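Lab-grown vs natural sapphire, is the paperwork worth anything?
Loose Stones and Settings > Buying Advice

cornflower_kat
Member, 84 posts

I've been offered a blue sapphire from Nendberg, cushion cut, just under 2 carats, described as "natural, unheated." It comes with a card from their own in-house desk and nothing else. They want a deposit before they'll send it out for an independent report, and the deposit is non-refundable if I change my mind. Does that sound normal to anybody? My gut says no, but the price is tempting and I've been looking since July. 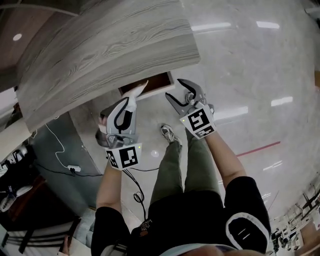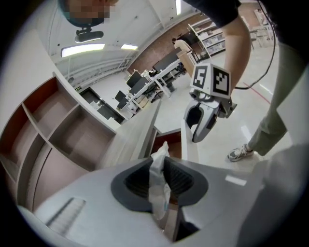 The ring would be a plain bezel in yellow gold, so the stone is most of the budget. I can't tell heated from unheated with a loupe and I doubt I ever will.

girdle_grump
Senior Member

An in-house card is the seller agreeing with the seller. I'd give it no weight at all. "Unheated" is the word that moves the price, and it's the word you need someone else to put in writing.

Non-refundable deposit on an untested stone? I'd walk.

pavilion9
Member

Bit harsh. Small dealers get burned by people who ask for a report, wait three weeks and then vanish. The report costs money and the stone is off sale the whole time. I bought from Nendberg two years ago, paid a deposit, got the stone and the report, no drama.

girdle_grump
Senior Member

And if the report had come back "heated"? Who kept your deposit then?

pavilion9
Member

It didn't come back heated so I never had to find out. I'll admit I didn't ask.

girdle_grump
Senior Member

Right, so we know what happens when everything goes well.

cornflower_kat
Member, 84 posts

I just emailed them that exact question. They said the deposit would be "applied toward another item of equal value." So store credit.

oldminecut
Moderator

Kat, ask them to change one sentence: full refund in cash if the independent report disagrees with the listing on origin, treatment or weight. You cover the lab fee if the report agrees and you still back out. I have seen dealers accept that, and I've seen them refuse it, and I learned something either way.

Also please don't post the listing link. Rules are at the top of the board.

tablefacet
New Member

I don't get why people pay extra for unheated in the first place. Heat is permanent and stable, and most blue sapphire on the market has had it. A nice heated stone in a bezel looks the same across a dinner table. Hirkis had one around that size at a much lower price, sold as heated, which at least is a claim I can believe.

pavilion9
Member

Depends on whether you care about resale.

tablefacet
New Member

Resale on a 2 carat sapphire from a retail buyer? Good luck. I tried to sell mine and was offered 33 percent of what I paid, with a lab report.

girdle_grump
Senior Member

Agree with tablefacet on resale, disagree on the rest. If Kat wants unheated she can want unheated. She just shouldn't pay for it on the strength of a card.

What's the deposit, if you don't mind saying?

cornflower_kat
Member, 84 posts

$1000.

girdle_grump
Senior Member

No. Absolutely not.

oldminecut
Moderator

That is well above the cost of any report I've ever ordered. I'd want to know what the rest of it is for.

cornflower_kat
Member, 84 posts

They've now said they won't change the wording because "our gemologist has already confirmed it." I've asked Hirkis for daylight photos of the heated one and I'm going to sit on my hands until those arrive. Has anyone had a bezel made by Darkmont? They quoted me without seeing a stone, so I'm a little suspicious of them too.

pavilion9
Member

Darkmont did mine. Fine work, slow. Get the final price after they've measured the stone, the first number went up on me.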